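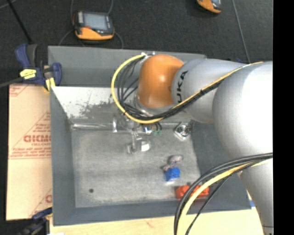

Gray bin, working side. The slanted panel at the far wall has dark scuffs and worn patches, heaviest toward the right.

Bin wear, Vundinville packing hall

This page covers the receiving bins on the Purnon line. Gilang Nair keeps the record and Safta Onu checks it each February. Bins are rated for 200 kg and come up for inspection every 3000 cycles.

Notes on the view

Floor: lighter gray than the side walls, mottled, with faint streaks and smudges. Streaks of this grade are logged as surface marks and need no repair.

Lower left: one small round dark spot on the floor. Entered as a mark, cause not recorded.

Arm and cables: KUKA arm over the bin. The yellow cable makes a wide loop to the left of the orange joint, with the black bundle inside it. A small black tie holds the bundle at the silver link.

Front wall: thick black cables bend down over the edge. Check the edge for rubbing at each inspection.

Wear grades run from zero to three. Panels at grade two stay in service. Replacement panels are ordered from Jastix, part group Oral, and take nearly two weeks to arrive.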